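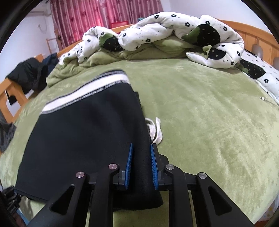
Visit to the Ular Student Robotics Project, Arnine

Report of the visiting group, 13 February 2026

The group was received at Arnine by the project's teaching staff and spent the day with the second-year class. Fifteen students are enrolled on the Ular project, which is now in its second term. Its subject is the handling of soft household goods, and the task set for this term is the folding of clothes on a bed.

Students work with hand-held grippers, each fitted with a pair of ridged blue pads. A garment is laid on the blanket, taken up at an edge or corner, and folded. The staff explained that the bedding is left as it would be in any home, and that students are expected to plan their grip before they begin. Dark garments are considered the harder part of the exercise, as folds and seams are difficult to make out in the recordings.

The visitors were shown the class logbook, in which 49 attempts had been entered since the start of term. Each entry gives the garment, the first point of grip and a short remark by the student. Several remarks concerned thick waistbands, which tend to spring open again.

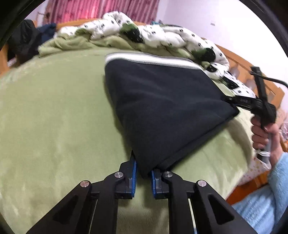
Work in pairs was introduced after the winter break. One student holds the fabric steady while the other brings the next corner across, and the two agree on the order of movements aloud. The group found the exchanges clear and patient, although the pace was slow.

Discussion over lunch turned to the Ó Ceallaigh Cup, to be held at Mitine in March. Eleven schools have entered. Ular will send one team of nine students, and the remainder of the class will continue with the term's work at Arnine. Travel arrangements had yet to be confirmed at the time of the visit.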